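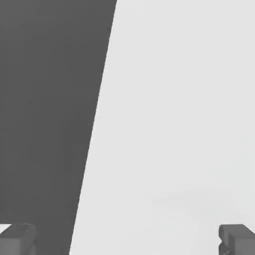 The Lap Recorder

The loop at Vodstead measured one mile, less a few inches that the surveyor had written down and the organizers had agreed to ignore. It went out along the canal, crossed a footbridge, came back behind the tennis courts and passed under the scoring tent. Runners in the six-day race went around it until the clock stopped. Amparo Manzano had the night shift in the tent, ten in the evening until six in the morning, and her job was to make sure the loops were counted.

The counting was done by a rubber mat laid across the path. Each runner wore a chip on the left ankle. When the chip crossed the mat, the mat sent a number to a laptop, and the laptop added one to a total. The backup was a sheet of paper per runner, ruled into boxes. Amparo wrote the time of each crossing in the next empty box by hand. The rule book, section 5, said the paper sheet was the record of the race and the laptop was a convenience. Most people connected with the race had forgotten this.

She used a mechanical pencil with 0.7 lead. Ink ran when the tent leaked.

On the fourth night the temperature fell to just above freezing by eleven. There were 20 runners still entered. Fewer than half of them were on the path. The rest were in the gym, on cots, with their shoes off and their timers set. Tsoukalas was on the path. He had come under the tent at 11:04, 11:19 and 11:34, and she had stopped looking up to see who it was. His left foot came down flat and his right foot dragged a little at the toe, and the sound of it reached her before he did.

"Tsoukalas," she said, and wrote 11:49.

"Tsoukalas," he said, confirming. It was the procedure. The recorder said the name, the runner said it back, and both of them knew the lap had been taken.

Indberg was two laps behind him. She ran faster and stopped more often. Her pattern was eight laps at a little under twelve minutes and then a rest of 20 minutes in a folding chair with a blanket over her head. Amparo had four nights of her sheets and could have said when the blanket would go on without looking at the clock. Over a full day the two methods came out almost even. At the end of the first day Indberg had led by one lap. At the end of the second they were tied. On the third Tsoukalas had gone ahead during her long sleep and had stayed there.

The race had a leader's board outside the tent, with numbers on hooks. Changing the board was also the night recorder's job. She did it on the hour, in gloves.

At 1:20 the laptop made a sound she had not heard before. It was a single low tone. The screen showed the table of runners as usual, and at the bottom a line in gray that said the reader had been restarted. She looked at the mat. The cable was in. The green light on the reader box was on. She wrote in the margin of the log: 1:20, reader restarted, cause not known.

Then she checked the totals against the paper.

It took a while. She had to do it between crossings, and a crossing came every two or three minutes. She did the slower runners first. Those agreed. A man from Mandbridge who had been walking since the second afternoon agreed exactly, box for box. A retired postal clerk agreed. Indberg agreed.

Tsoukalas did not agree. The laptop had him two laps higher than the paper.

She counted the boxes again with the tip of the pencil, moving down the rows of ten. Then she turned back to the sheet from the third day and counted that one. The third-day sheet was in another person's handwriting. The day recorder pressed hard and made his sevens with a bar. All the boxes were filled, and the times ran in order, fourteen or fifteen minutes apart, except in one place. Between 2:12 and 2:57 in the afternoon there was nothing.

Forty-five minutes was three laps at his pace, which meant two crossings in between. It was also a long time to sit in a chair. The sheet could not tell her which. There was a column at the far right for rests, in which the recorder was supposed to write R and the start time. The column was blank. But the day recorder left it blank for everyone.

"Tsoukalas," she said.

"Tsoukalas."

"Did you stop yesterday? Between two and three in the afternoon."

He had already gone four steps past the mat. He did not turn around. A runner who stops on the fourth night has to start again, and starting is the worst part. He raised one hand to show he had heard. She wrote 1:51.

Indberg came through at 1:55. She did not say her name back. She said, "What's the gap?"

"The board says four laps."

"What do you say?"

Amparo said, "I'm checking it," and wrote 1:55. Indberg looked at her for the length of time it took to cross the mat, then went on toward the canal.

The laptop kept its own log. Amparo had been shown how to open it on the first evening, in a training session that took less time than the explanation of the coffee urn. The log listed every reading since the start, one line each, with the chip number and the time. The last line was numbered 2,592. She scrolled up through the night and the evening to the afternoon before. For Tsoukalas's chip the log showed 2:12, then 2:27, then 2:42, then 2:57.

So the mat had seen him. Two crossings at even intervals, the same as all the others. She looked at them for some time.

The difficulty was section 5. Paper was the record. If the paper was missing two laps, a runner could ask for a correction, and the correction needed the signature of the recorder who had been on duty. The day recorder would be back at two in the afternoon. If he signed, the laps stood. If he said that he had been at his table the whole time and that no one had come by, they didn't. She had worked with him at two other races. He did not leave his table. He did sometimes talk to people across it.

She also considered that a chip could be carried. It had been done once, at a race she had not worked, by a brother on a bicycle. She considered it for as long as it took to sharpen nothing, clicking the pencil, and then she looked at the intervals again. They were fifteen minutes apart with almost no variation. A person on a bicycle going that slowly would have fallen off.

He came around at 2:06. He had the answer ready, and he had evidently been working on it for the full mile.

"No stop," he said. "Orange. I ate an orange. Walking."

"At what time?"

"I don't know. The sun was on the bridge."

"Tsoukalas," she said.

"Tsoukalas."

She wrote 2:06. In the margin she wrote: runner states no stop, ate orange, sun on bridge. It did not look like much. She left it in.

At three she went out to change the board. The hooks were iced. She held the new numbers in her hand and stood there in the light from the tent. The board took its numbers from the laptop. It always had. With the laptop's figures the gap was four laps. With the paper figures it was two. A gap of four laps, with two days to go, was a gap that Indberg might decide to leave until morning. A gap of two was one she would go after now, in the dark, on a bad hip, and she would cut her rests to do it.

Amparo hung the paper figures. Then she took a strip of white tape and wrote on it UNDER REVIEW, 2 LAPS, and stuck it beside his name. The tape would not hold on the cold wood. She pressed it with her thumb through the glove until it did.

Indberg saw the board at 3:09. She read it while walking, with her head turned, and she read the tape as well. She was due at her chair. The blanket was folded on it. She went past the chair and under the tent.

"Indberg," said Amparo.

"Indberg. When will you know?"

"Two in the afternoon."

"Then it's either."

"It's either."

Indberg nodded. She took a cup of broth from the table, drank half of it, put the cup back down in the wrong place and began to run. Her next lap was 11:38. The one after that was 11:31.

Tsoukalas came through at 3:21. He had seen the board too. He didn't argue with it. He asked whether there was any more tape, as his heel had opened, and she passed him the roll across the table. He put the tape on standing up, with one hand flat on the timing box to keep his balance. The whole operation cost him fifty seconds. He handed the roll back.

"She's going," he said.

"She's going."

"What lap?"

"I can't give you another runner's splits," Amparo said. "It's on the board at four."

He considered the distance to the board, which was about the length of a car, and the forty minutes or so until it would be changed. Then he said his name, which he had forgotten to say, and she said it back to him in the wrong order, and wrote the time.

By five there was frost on the path beyond the courts. She could hear two sets of footsteps on it, one quick and one with the drag at the toe, and for part of each lap they were on opposite sides of the water. She began a new sheet for each of them. She ruled the rest column in twice as dark as before, and wrote at the top of both, for the man who would be taking over: please fill this in.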